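The woman who wants you to stop buying bottled water (and start wiping down your desk)

She runs a one-woman firm called Gurnadis from a unit in Hulme, and her trade is telling offices how to keep their surfaces clear. She charges £304 for a half-day visit. I went to see her in June, expecting to come away unconvinced, and for the most part I did.

Her method goes by the name of Nurnow, which she made up on a train and now regrets. "People think it's Scandinavian," she said. "It isn't anything." As far as I could follow, it comes down to this. Every flat surface in a workplace is given one job, everything that doesn't belong to that job is moved off it, and the surface is wiped before anyone goes home. There is a booklet, which runs to 40 pages. I asked what was in the other 39.

"You'd be surprised how hard people find it," she said. "I've had a man argue with me for an hour over a stapler."

I put it to her that an hour spent arguing over a stapler is an hour in which no work gets done, and that somebody had paid her to be there for it. She granted the point without seeming troubled by it. Before this she worked for nine years in the stockroom of a catering supplier, and she has the manner of a person who is used to being grumbled at before breakfast.

Her favourite bit of furniture is the low cabinet on wheels. Most offices have one, she says, and it is always the first to go wrong. "It has no owner. A desk belongs to a person, a kitchen worktop belongs to whoever shouts loudest, but the cabinet just stands there with its nice flat top. Somebody puts down a bottle of water. Next morning there's another one. Then a sponge turns up, and you can't tell me why there's a sponge."

I said that a sponge might be there to clean the cabinet.

"Then it should be put away after," she said. "A sponge left out is clutter like anything else. And if you've got two of them, which one's for the cups and which one's for the floor? You don't know. You're guessing, and you're drinking out of the cup."
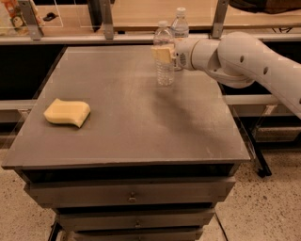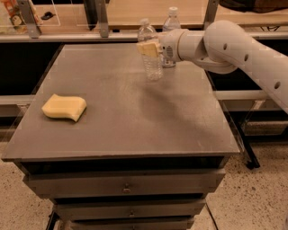

The grey cabinet top, with two water bottles towards the back and a yellow sponge lying over on the left.

She has firm views about the bottles too. Clear plastic ones are the worst, she told me, worse than mugs, which at least look dirty enough to shame someone into moving them. "You look straight through them. I did a count at a client's once, a lettings agency called Brillel. Three floors. There were 92 bottles standing about, and the manager swore there'd be a dozen." Did she keep any record of how many there were a month later? She did not. Had she been back? She had been back once, to collect a coat.

This is where I struggle with it. She told me that a clear surface "gives people back their morning", and when I asked how she knew, she said that clients tell her so. Clients who have just paid for a half-day visit and a booklet are likely to say something of the kind. She has never compared an office that did Nurnow with one that didn't, and she seemed to find the idea a bit comic. "Who'd pay for that?" she said. It's a fair question, though it isn't an answer to mine.

She was more persuasive on small things. Keep the sponge flat, never on its edge, if it has to stay out at all. Put bottles at the back of a top and you'll forget them, put them at the front and you'll knock them off, so give them a shelf lower down. Wipe from the far side towards yourself. None of this is worth £304, in my view, but I have caught myself doing the last one at home — the kitchen table does come up better.

I asked whether her own unit was always tidy. There was a long pause.

"The front half is," she said. She wouldn't show me the back.

Towards the end I brought up the money again. She has 458 names on her mailing list, and by her own account very few have ever booked a visit. Most want the monthly tips, which are free. She would like to turn the booklet into an evening course and has been looking at rooms, though the ones she can afford have carpets that put her off.

Would people come out on a wet night to be told to wipe a cabinet? "They come out for pottery," she said. "Pottery makes a mess."

The next batch of booklets is at the printer's now. She has taken out the chapter on staplers.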